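Ticket 715: Rinse water backing up into the utility sink
Product: Fidau under-counter washer, fitted with Stimevex drain kit
Site: Ikside, ground floor laundry room
Status: Closed
Priority: Normal

Problem as reported
Grey water comes up through the plughole of the utility sink each time the washer empties. It rises to a few centimetres, sits there, then goes down slowly. Started in May after the drain kit was changed. The washer finishes its programme and gives no error code. The customer has already used a plunger and one bottle of drain cleaner with no change.

First reply
Please stop using drain cleaner. It can harden the seals in the Stimevex kit and it is unpleasant for whoever opens the trap next. Tell us the following:
- the height of the standpipe above the floor
- whether the sink drains normally with the washer switched off
- who supplied the trap, if it was not part of the kit

Customer update, 10:20
Standpipe is at the height given in the fitting sheet. Sink drains fine when the washer is off. Trap is the old Yüksel one, kept from the previous installation because it looked sound.

Second reply
The Yüksel trap is a 40 mm fitting and will go onto the kit, but it needs the flat sealing washer and not the tapered one. With the tapered one in place the nut feels tight before the pipe is fully home. Switch the machine off at the wall, put a bucket under the trap and undo the lower nut first. Check which washer is in there and whether it has been pushed into the bore.
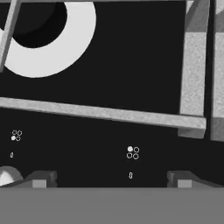 Flat ring, computer render, greyscale.

Customer update, 14:05
Tapered washer found, folded over on one side and sticking into the pipe. There was lint caught on it, enough to fill a teaspoon. Cleaned the trap and both ends of the pipe. No flat washer in the bag that came with the kit, only a second tapered one and the hose clip.

Third reply
Flat washer sent by post today. Do not run the machine until it is fitted. When it arrives:
1. Wipe the seat dry and check it for old sealant.
2. Put the washer in flat, no tape and no paste.
3. Tighten by hand, then a quarter turn with a wrench.
4. Run the sink tap for a minute and feel under the nut.
5. Run the rinse and drain programme, which takes 26 minutes, and stay in the room for the first emptying.

Customer update, 17:40
Washer arrived and fitted. First test dripped at the upper nut, which had been knocked loose while the lower one was being undone. Tightened it. Second test dry. No water in the sink at either emptying.

Follow-up
Customer has done four normal loads since. No backing up. The sink gurgles slightly at the end of the spin, which it also did before the kit was changed. Left as it is.

Parts used: flat sealing washer, 40 mm, quantity 1
Time logged: 20 minutes
Note for stores: check the remaining Stimevex kits for missing flat washers before any more go out.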